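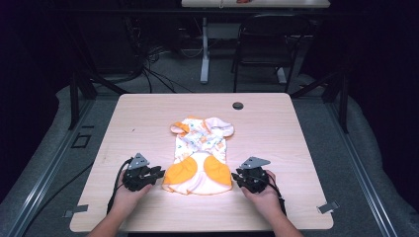
10 Aug 2021

Up at 5, couldn't sleep, too hot even with both windows open. Made tea, forgot tea, made another one. Wrote the list for the move on the back of the water bill and then needed the water bill.

So. Flat in Bolthorpe is ours, or will be once the deposit clears. Rang the agency twice. First time on hold so long I did the washing up with the phone under my chin and dropped it in the bowl. Phone fine. Second time a very young sounding man said it was "with accounts" and would I like to leave a message. Left a message. The 2000 went out of our account days ago, I can see it gone, they say they can't see it arrived. Where does it live in between, I'd like to know. In a nice flat somewhere probably.

Boxes. Got as far as the hall cupboard and the baby things. Meant to spend half an hour on the clothes and spent the whole morning. They're so small. She's only been out of some of them a few weeks and already I hold them up and can't believe there was a person in there. Three piles: keep, give away, too far gone. Keep pile is enormous. The spotty vest with the beetroot down it is in keep and I am not discussing it.

Zoltau van people rang to say they can do the 19th but not before noon, which means paying for the lift at the new place in the afternoon as well. Said yes. Too tired to say anything else. Their man asked if we had a piano. No piano. He sounded let down.

Lunch was toast and the end of the plum jam, standing up. She had hers mostly in her hair.

Took the bus to Pitum after for the cheap tape and more boxes from the greengrocer's, the good banana ones with handles. Only got 4 because somebody had been before me. Everybody in this town is moving house this month I swear. Pushchair wheel squeaking the whole way there, a woman on the bus said try butter. Butter!! Tried oil when we got in. Still squeaks but now it also leaves marks on the lino.

Then Ķēniņš for bread as it was on the way. Might be the last time, or nearly, and I got quite weepy over a rye loaf. They've put the prices up again. Bought two of the curd buns and ate both before the bus came, told no one. Well, told this.

Have been trying to rememeber what we did with the cot screws. I know I put them somewhere sensible. Not the kitchen drawer, not the blue tin, not the sewing box. Last saw them in December when we took the side off. If they don't turn up she's sleeping in a banana box.

Mum's curtains won't fit the new windows. Measured three times in case the tape measure changed its mind. Could cut them but don't want to. Could hang them in the doorway to the kitchen and pretend it was on purpose. Ask about a rail.

Thunder about six, big fat drops, got the washing in at a run and then it stopped at once of course. Air a bit better now. She went down without a fuss for the first time this week, starfished across the whole mattress. Stood in the doorway longer than I needed to. She won't remember this room at all, the crack in the ceiling shaped like a boot, the pigeons. Odd to think of. I'll be remembering it for both of us and I've spent most of the time in it half asleep.

Tomorow: ring agency again, BE FIRM. Meter readings. Library books back, one is under the bath I think. Tell the doctor's new address. Defrost freezer, which means eating four bags of peas between us. Find screws.

Pen running out. Bed.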